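Cuaderno de taller – encuadernación y conservación de papel
1 de mayo de 2018

Continúo con los libros de cuentas del molino de Emdale. Akua Ankrah me pidió que escribiera todo con más detalle que la vez pasada, porque en mis notas anteriores no encontró la proporción del engrudo. Tiene razón. Intento escribirlo ahora en buen orden.

Estado del volumen 9
Lomo separado casi completo, la cubierta delantera se sostiene por un solo nervio. El papel es de trapo, fuerte, con manchas pardas en el margen inferior. La tinta es ferrogálica y en las páginas de los salarios ha comido el papel en los trazos gruesos. No he mojado nada en esas páginas y pido que tampoco lo haga otra persona.
La foliación llega hasta 716, pero entre el último cuaderno y la guarda hay restos de hilo de una costura que no corresponde con las demás. Pienso que falta un cuaderno pequeño. Preguntar a Mehrangiz si en el inventario viejo figura algo.

Engrudo
Almidón de trigo, una parte en cinco de agua, cocido a fuego bajo sin dejar de mover. La primera cocción me quedó con grumos y la tiré. La segunda la pasé dos veces por el tamiz de crin y quedó buena. Para el papel japonés fino la diluyo hasta que cae del pincel como leche. Guardada en frío me dura cuatro días, después huele.
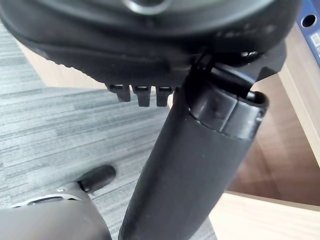

Prueba de papeles para los injertos
Probé el papel Skikirden en dos gramajes y el Rolus. El Skikirden delgado es muy bonito, pero se deforma cuando seca y tira del borde original. El grueso se porta mejor. El Rolus tiene un tono demasiado blanco y habría que teñirlo con té o con acrílico – no me gusta ninguna de las dos soluciones para un libro de este tipo.
Decisión provisional: Skikirden grueso, con el borde rasgado a mano siguiendo la línea de agua, no cortado con bisturí. El solape, de 2 mm.
Hice tres injertos de ensayo en hojas sueltas sin valor y los dejé bajo peso entre secantes. Los secantes hay que cambiarlos a los veinte minutos y luego otra vez por la tarde. Yo olvidé el segundo cambio y una hoja quedó con una ondulación leve.

Costura
El hilo de lino que teníamos es demasiado grueso para estos cuadernos y el lomo subiría mucho. Mehrangiz Shahbazi recomienda el de Ghorbani, encerado en casa. Pedí una bobina. Mientras no llegue, no coso nada y avanzo con la limpieza en seco de los volúmenes siguientes (brocha suave, después esponja de humo, siempre del centro hacia fuera).
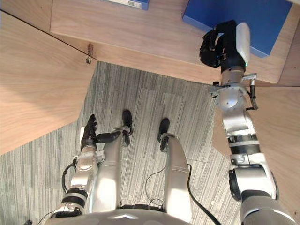

Caja azul sobre el mueble de madera clara.

Pendiente
– Repetir la prueba de pH en las guardas, la tira de ayer la leí con mala luz.
– Cartón para las cubiertas: comparar el nuevo con el que sobró del registro parroquial.
– Preguntar a Akua si el archivo quiere conservar la cubierta rota aparte o debajo de la nueva piel.
– La etiqueta del lomo dice algo que leo como «harinas y salvados», pero la segunda palabra es dudosa. Mirar con luz rasante.
– La entrega de los primeros volúmenes está prevista para agosto. Con el hilo sin llegar, me parece justo avisar al archivo.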